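Ristiren adds frame-grown fern panels to its indoor range

2024-09-03

Wholesale grower Ristiren has added a line of pre-grown fern and moss wall panels to its catalogue, with first deliveries to garden centres and office plant suppliers set for October. The panels are sold under the Zonudine name and come planted, rooted and ready to hang.

Each panel measures 60 cm by 60 cm and holds 14 plants in a felt-faced tray. The plants are button fern and maidenhair fern, set into a layer of sheet moss that covers the growing medium. A finished panel is kept under glass at the Narkik nursery until the roots have passed through the felt and the tray can be stood upright without loss of soil.

Earlier living panels from the company were planted flat and shipped flat. Buyers were asked to leave them lying down for several weeks before hanging, and returns were mostly the result of that step being skipped. The new line is grown on an angled bench for the second half of its time in the nursery, so the fronds have already turned toward the light by the time the panel leaves. 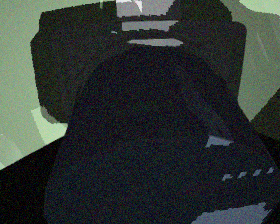
Water is supplied through a channel along the top edge of the tray. The channel takes two litres and drains through a wick mat behind the felt. Ristiren recommends filling it every nine days in a heated office and less often in a cool hallway. Tap water is suitable in most areas, although hard water will leave a pale crust on the moss over time. Rainwater is preferred where it can be had.

The panels need bright, indirect light. Direct afternoon sun through glass will brown the maidenhair first, and a panel hung above a heater will dry out faster than the wick can supply it. Feeding is limited to a half-strength liquid fertiliser in the growing season – none is needed in winter.

Plants can be replaced one at a time. Each sits in its own pocket and lifts out with the root plug intact, and plugs will be stocked in the same sizes as the originals. The tray is grey as standard, with other colours made to order.

The first run is 304 panels, all of them allocated to trade accounts through the distributor Morikawa. Retail prices have not been set. A smaller desktop version is being trialled at Narkik, with no release date given.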